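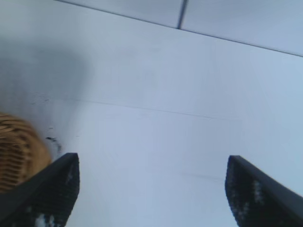

*Fig. 9-1. Main surface, seam and adjoining panel*

## 9. Cleaning the Surface and Setting Out the Basket

This section covers the Flanholm table with white top and the Rurnier wicker basket. Assembly of the legs and wall panels must be finished before you start. If the top still rocks when pressed at a corner, go back to Section 8 and adjust the feet.

You will need:

- two soft, lint-free cloths
- 50 ml of mild dish soap in a bucket of lukewarm water
- a soft brush, such as a clean paintbrush
- the felt pads from hardware bag 2265

### 9.1 Cleaning the surface

1. Remove the protective film if you have not already done so. Pull it back slowly and low to the surface.
2. Brush dust and crumbs out of the seams. Work from the wall toward the front edge.
3. Dip one cloth in the soap solution, wring it out well, and wipe the top in long straight passes.
4. Wipe again with clean water.
5. Dry with the second cloth, finishing with the seams.

**Caution:** Do not pour or spray water directly onto a seam. Water that gets between the panels can swell the core, and this damage can't be repaired.

**Note:** Faint gray lines on a white top are often pencil or marker. Try a damp cloth first, then a white eraser with light pressure. If you can feel the line with a fingernail, it is a scratch and will not rub out. Do not use scouring powder, steel wool or acetone.

### 9.2 Placing the basket

1. Check the basket for loose strands. Tuck short ends back into the weave; trim long ones with scissors.
2. Stick one felt pad under each corner of the base and press for a few seconds.
3. Set the basket on the table at least 300 mm from any heater or radiator.
4. Leave enough room to get your hand around the rim on all sides.

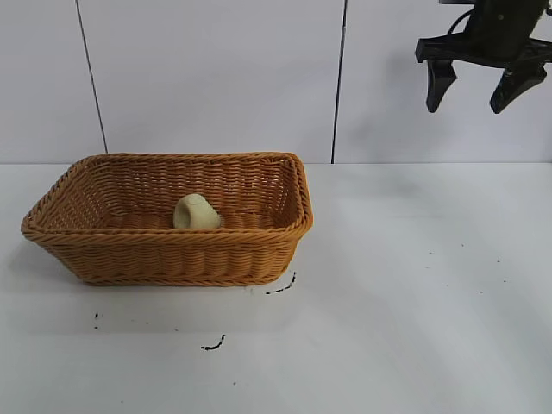 5. Load small items one at a time, starting with the heaviest. Keep everything below the braided rim.
6. To move the basket, lift it with both hands under the base. The rim is a finish and is not meant to carry a full load.

**Caution:** Wicker edges can catch on knitwear and may scratch a painted surface. Do not drag the basket, even with the felt pads fitted.

### 9.3 Sorting small parts

Rings, rods, pegs and other small pieces are easier to find again if each kind has its own basket. Where only one basket is used, put the short pieces in first and lay the longer ones along the back wall.

1. Wipe each piece with a dry cloth before it goes in.
2. Stand rods upright on the table to check that the ends are clean and undamaged. 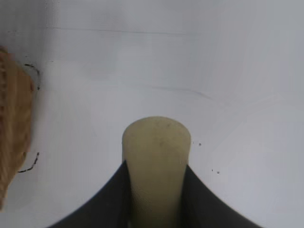
3. Set aside anything cracked, sticky or badly marked.
4. Lay the rods down before leaving the table. A rod left standing rolls easily once it has been knocked over.
5. Check the floor under the table for dropped pieces.

**Note:** Small parts are a choking hazard for children under three. Store the basket out of their reach.

### 9.4 Routine care

| Task | How often |
|---|---|
| Dry wipe of the top | After each use |
| Wash with soap solution | Weekly |
| Brush out the basket weave | Monthly |
| Check felt pads | Every six months |

Replacement felt pads can be ordered from Vivedell under the bag number given above. For table feet and panel clips, see Section 10.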